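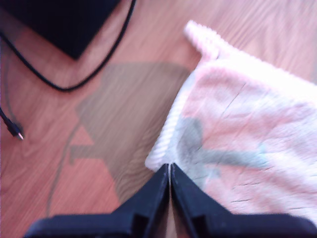
Anhang 1 zu Ticket 700: Holzboden mit Handtuch, helles Licht auf der Oberfläche

Ticket 700 – Heizkreis 3 (Fußbodenheizung, Wohnraum) ohne Durchfluss
Status: geschlossen
Eröffnet: 21. Sep. 2022
Bearbeitung: Nazanin Talebi
Anlage: Verteiler Larkar, Stellantriebe Zulline 24 V, Raumregler Costigan
Bodenbelag: Holz

Meldung des Kunden
Wohnraum wird nach Beginn der Heizperiode nicht warm. Regler zeigt Anforderung, Sollwert 22 Grad, Istwert bleibt darunter. Alle anderen Räume in Ordnung. Letzte Arbeiten an der Anlage im April (Tausch der Umwälzpumpe durch Fremdfirma).

Erste Rückfragen an den Kunden
– Zeigt das Schauglas am Durchflussmesser von Kreis 3 einen Wert? Antwort: steht auf null.
– Ist der Antrieb auf Kreis 3 geöffnet (blauer Ring sichtbar)? Antwort: ja, Ring sichtbar.
– Wurden nach dem Pumpentausch alle Kreise entlüftet? Antwort: unbekannt.

Prüfung vor Ort, Schritt 1: Elektrik
Spannung am Antrieb Kreis 3 bei Anforderung gemessen, 24 V liegen an. Antrieb fährt vollständig auf. Regler kurz auf Kreis 4 umgeklemmt, dort Funktion wie erwartet. Regler und Klemmleiste scheiden damit als Ursache aus.

Schritt 2: Ventil
Antrieb abgenommen, Ventilstift von Hand geprüft. Der Stift lässt sich eindrücken, kommt aber nur zur Hälfte zurück. Mehrfach bewegt, leichter Tropfen Silikonöl an die Führung, danach voller Hub. Durchflussmesser weiterhin auf null. Das Ventil war also schwergängig, erklärt den Ausfall aber nicht allein.

Schritt 3: Entlüften und Spülen
Alle Kreise am Verteiler abgesperrt, Kreis 3 einzeln mit Spülschlauch gefahren. In der ersten Minute starke Luftanteile, danach bräunliches Wasser mit feinem Schlamm. Gespült, bis der Auslauf klar und blasenfrei war. Anschließend Anlage auf Betriebsdruck aufgefüllt.

Schritt 4: Durchfluss einstellen
Gemäß Auslegungsblatt von Makonwood sind für Kreis 3 1,8 l/min vorgesehen. Erreicht wurden zunächst 0,9 l/min bei voll geöffnetem Regulierventil. Durchflussmesser ausgebaut: Sieb zu zwei Dritteln mit Magnetit zugesetzt. Sieb gereinigt, O-Ring erneuert, Wert danach 1,8 l/min bei vier Umdrehungen.

Messwerte nach Abschluss
Vorlauf am Verteiler: 34,5 °C
Rücklauf Kreis 3: 29 °C
Spreizung: 5,5 K
Pumpe: Konstantdruck, Stufe 2

Hinweis zum Belag
Die Vorlauftemperatur nicht anheben, um die Aufheizzeit zu verkürzen. Bei Holzböden begrenzen wir die Oberflächentemperatur auf 27 °C, der Temperaturwächter am Mischer wurde unverändert gelassen. Textilien und Teppiche wirken als zusätzlicher Wärmewiderstand und sollten beim Abgleich nicht auf der Heizfläche liegen.

Ursache
Luft im Kreis nach dem Pumpentausch, dazu verschlammtes Sieb im Durchflussmesser und schwergängiger Ventilstift.

Offene Punkte
Schlammabscheider mit Magneteinsatz im Rücklauf wird empfohlen, Angebot folgt getrennt. Heizungswasser wurde nicht analysiert – bei erneutem Befund bitte Probe nehmen und pH-Wert sowie Leitfähigkeit im Ticket nachtragen.

Nachtrag
Telefonische Rückmeldung nach 11 Tagen: Raum erreicht den Sollwert, Durchfluss unverändert bei 1,8 l/min. Ticket geschlossen, N. Talebi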